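Jan 7, 2020

Woke up at five with the radiator clanking again and decided I might as well get up and do the seed order, which I have been putting off since November. So that was my morning, sitting on the kitchen floor in two sweaters with the Grincombe catalog and a pencil and a pot of coffee I forgot about until it was cold.

I want to grow leeks this year! I say that every January and then I look at how long they take and chicken out. But the ones at the Aryee market before Christmas were so good (I made that potato soup three times in one week) that I'm just going to do it. Grincombe sells a packet of up to 500 seeds, which is a ridiculous number of leeks for one person with two raised beds and a strip along the fence. The small packet is sold out already. Of course it is.

Then tomatoes, which took an hour all by themselves. Last summer's yellow ones split every time it rained and tasted like water, so those are out. I put down the little red cherry ones again and a big ugly pink kind I've never tried, and then crossed out the pink, and then wrote it back in. Beans, yes. Zucchini, one plant, ONE. I wrote that in capitals on the order form too, like the form is going to stop me. The whole thing came to 40 dollars before shipping and I felt fine about that for maybe ten minutes.

Went out after lunch to look at the beds. The ground is frozen on top and mushy underneath and something has been digging by the rhubarb, squirrel I think, or the neighbor's cat. The board on the long side has bowed out even more. I should have used the thicker lumber from Sastex when I had the chance, but I was being cheap that spring and now here we are, with dirt sliding out onto the path. I shoved a brick against it. That'll hold till March, maybe. 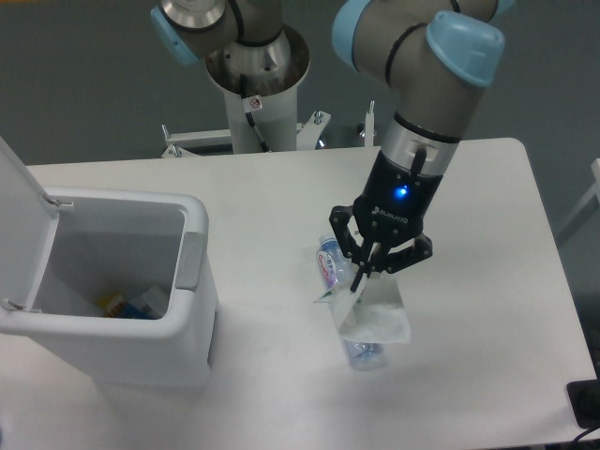
Anyway, the bus to Jenent was late so I got my steps in just walking up and down by the shelter, and I bought potting mix while the store still had the small bags. Carrying it home was a mistake. My shoulder is already complaining. Also picked up lamp bulbs, the wrong ones, so those have to go back.

Supper was eggs on toast. I was going to mail the order tonight but I can't find a single stamp in this house, and now I'm wondering about the pink tomatoes again. Bed early, and stamps tomorrow.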